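Double sink: which bowl for the rack?

mabli_v
3 October 2023
Fitting a Lemier double bowl in November, one bowl wider than the other. Where does the drying rack go? Base unit is 102 cm.

Huw Probert
Wide bowl. Plates drain better with space between them.

tomos_kneath
Disagree. Wide bowl is for washing – put the rack in the small one and leave it there.

Huw Probert
Then there is nowhere to rinse.

Iida M
We have tried it both ways at Linthorpe. 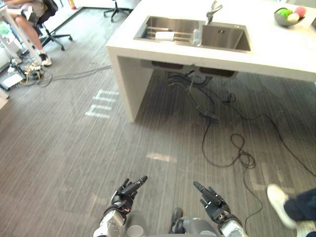
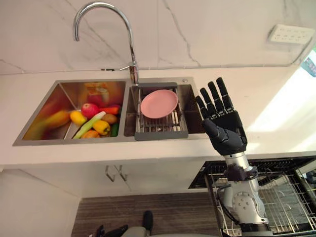
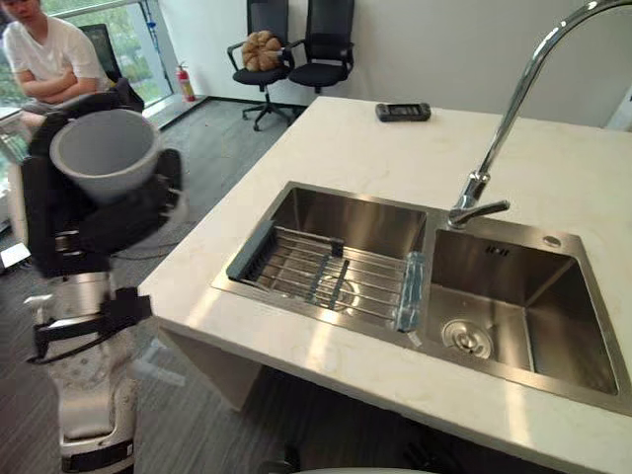
Rinsing is the weak point, I agree with Huw there. I still side with Tomos. With the rack across the right bowl, as in the second picture, a plate stands upright and the left bowl takes a full load of veg. Check the tap reach before you drill, Mabli.

mabli_v
Spout swings over both. Small bowl, then.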